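Handheld grippers or teleop for desk tidying?
Forum > Manipulation > Teaching by demonstration

rmostyn
We want our arm to learn to clear a desk. The Hinix remote rig gave us 19 usable demos in two days and one sore neck. Has anyone switched to handheld grippers for this sort of thing?

flostby_fan
Switched in September, never plugged the leader arms back in. You just pick stuff up. My only advice is to use a desk that looks like somebody works there. Ours needed no preparation.

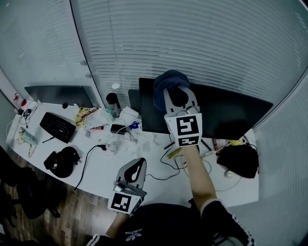

Right gripper on the cloth, left one open. Marker panels on both.

cable_goblin
Cloth up over the monitor like that? Your arm had better have the reach. That's my whole problem with handhelds -- people demo with human shoulders and the robot gets the bill. With teleop, if the arm can't do it, you find out right then.

flostby_fan
We replay every path against the arm's limits and toss the bad ones. Lost 5 out of 100 last round. I can live with that.

cable_goblin
And the power cables? Do you demo those too?

flostby_fan
We do not speak of the cables.

jhenao
Jhosep Henao here, I look after the Vollby docs. Keep the marker panels facing a camera when you turn your wrist. Half the bad tracks I get sent are wrist habits.

rmostyn
OK, ordering a pair. Keeping the remote rig for drawers, though.

cable_goblin
Drawers, sure. See you back here when you get to the cables.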